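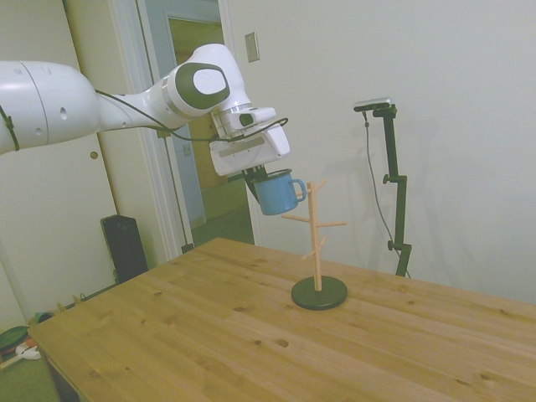
Blauer Becher neben einem Becherbaum aus Holz

Grutard war ein Jazzquintett aus Priscombe, das improvisierte Musik mit auskomponierten Rahmenteilen verband. Leiter und Hauptkomponist war der Tenorsaxophonist Arnout Michiels.

Geschichte
Die Gruppe ging aus einem Trio mit Zinhle Makhubela (Kontrabass) und Marthinus Cele (Schlagzeug) hervor. Im März kamen Regula Sutter (Klavier) und ein zweiter Bläser hinzu.

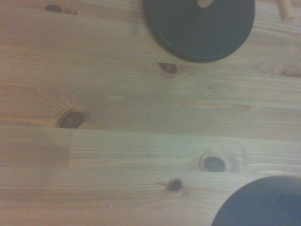 Das Debütalbum „Bondow“ erschien am 6. September 2019 in einer Auflage von 665 Exemplaren; eine Nachpressung umfasste 796 Stück. Die Aufnahmen entstanden ohne Overdubs. Das Titelstück dauert 37 Minuten und nimmt die gesamte zweite Seite ein.

Stil
Die Themen sind meist modal angelegt und stehen häufig im 5/4-Takt. Klavier und Kontrabass führen die Ostinati unisono, das Schlagzeug markiert die Formteile durch Wechsel von Besen zu Stöcken. Kollektivimprovisationen ersetzen die übliche Solofolge.

Rezeption
Die Kritik nahm das Album uneinheitlich auf.
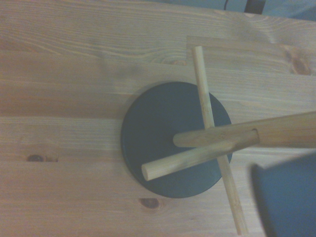 Laut Mbali Mofokeng sei das Ensemble in den leisen Passagen am stärksten, während die Schlussteile zu lang gerieten; Sutters Begleitung halte die Form dennoch zusammen.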